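okay so I have been reorganizing the little back room for what feels like my entire life and I need to talk about the mini fridge situation. thread, sorry, get a snack

background: it's a narrow room with one long white desk and a small silver fridge jammed right up against the end of it. that's the whole room. you would think there's nothing to organize in there. you would be so wrong

the fridge is a Dorkov, the two-door kind, fridge up top and freezer on the bottom. I got it secondhand in March and I love it except for one thing, which I'll get to (it's the bottom door. it is always the bottom door)

first problem was drinks. I'm a bottled tea person. I go through a frankly embarrassing amount of bottled tea. and for ages the bottles just lived on the desk in a sad little row, getting warm, leaving rings on everything

so new rule: one bottle on the desk at a time, the one you're drinking. everything else gets put away. one!! I have broken this rule exactly every day but the intention is there

second problem is the bottles are too tall to stand up in most places I want them to be. I kept trying to make standing up work. I moved shelves. I bought one of those Welow door racks and it did not fit, and I returned it, and then I bought the bigger one like a clown and that didn't fit either

lying down is the answer. lay them on their sides, all the caps facing the same way. it looks like a tiny wine cellar for people who don't drink wine and I get a little thrill every time I pull it open

some of how it's looking in there:
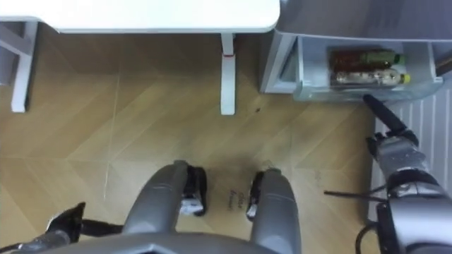
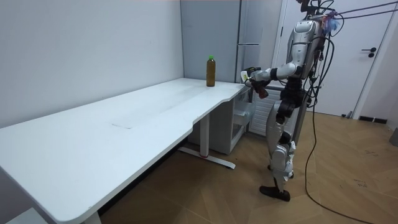 the desk and the fridge, side by side

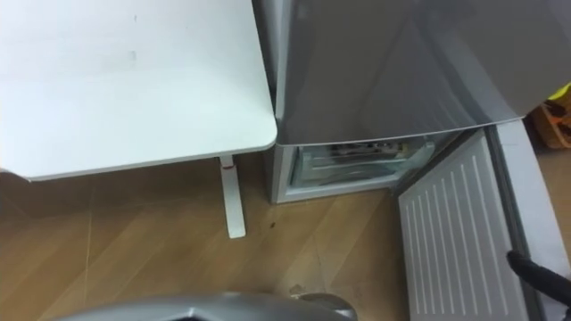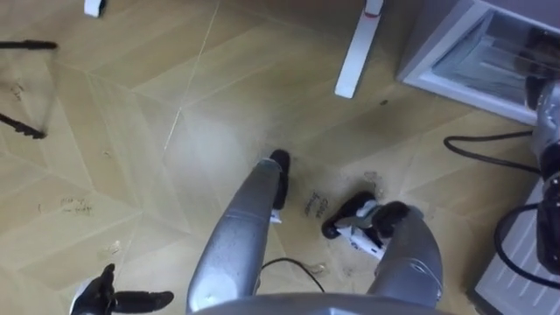
anyway, caps. I used to put them in any which way and then you grab one by the fat end and it rolls and takes its neighbor with it. caps all one direction and you just grab the neck. such a small thing and it makes me so happy

the other good part is you can tell them apart by the caps. green cap is my favorite, yellow cap is the backup. if I'm down to yellow caps it's time to go to the store

okay now the freezer. the bottom door needs a LOT of room to swing. like, more than you'd think for such a little guy. so nothing can live on the floor in front of it, ever. I had a basket there for two weeks and I hit it with the door every single time and every single time I was surprised

also with the desk tight against the left side you have to be sure it opens away from the desk. mine does, thank goodness. if you're buying one for a narrow spot please please check which side the hinges are on before you carry it up the stairs. ask me about the first fridge. (don't ask me about the first fridge)

the clear drawer in the freezer is great in theory because you can see what you've got. in practice things creep to the back and hide there. I found a bag of dumplings in mine that I had mourned

what's helping: new stuff goes in the back, old stuff comes forward, and I only shop for the freezer when I can see the bottom of the drawer. I did this at my last job too, in the break room, and people thought I was unhinged. the break room had never been so tidy

floor update since a couple of you asked last time: still the herringbone wood-look tile, still love the pattern, still can't get it completely clean. it shows every scuff. light floors are a lifestyle and I'm maybe not up to the lifestyle

I've tried the Pomov spray and it's fine on smudges. on marker it does basically nothing. if you have a trick for getting pen off wood-look tile without wrecking the finish I'm all ears, I've heard rubbing alcohol, I've heard toothpaste, I've heard "just get a rug"

re: just get a rug. I looked! the one I wanted was the Moulin runner and with shipping it was 1,479 and I closed the tab so fast. for a RUG. for a room with one desk in it

total spend on this whole project so far is 9 dollars, which was a roll of shelf liner I ended up using in the kitchen. so if we're being strict about it, zero dollars. I'm a genius

still to do: cords. there are so many cords. I'd like to get them up off the floor and run along the back of the desk but the clips I have are the sticky kind and I don't trust them on that finish

also I want to pull the fridge out a tiny bit so it's not smooshed against the desk. I read it needs some air around it, and I'd also just like to be able to get a cloth down there. I dropped a pen in that gap and it lives there now

if anyone has the same kind of two-door mini, tell me what you keep in the bottom. I have room for more and my current plan is 7 kinds of popsicle

okay going to have a tea. one bottle. on the desk. following the rule

update: there are two bottles on the desk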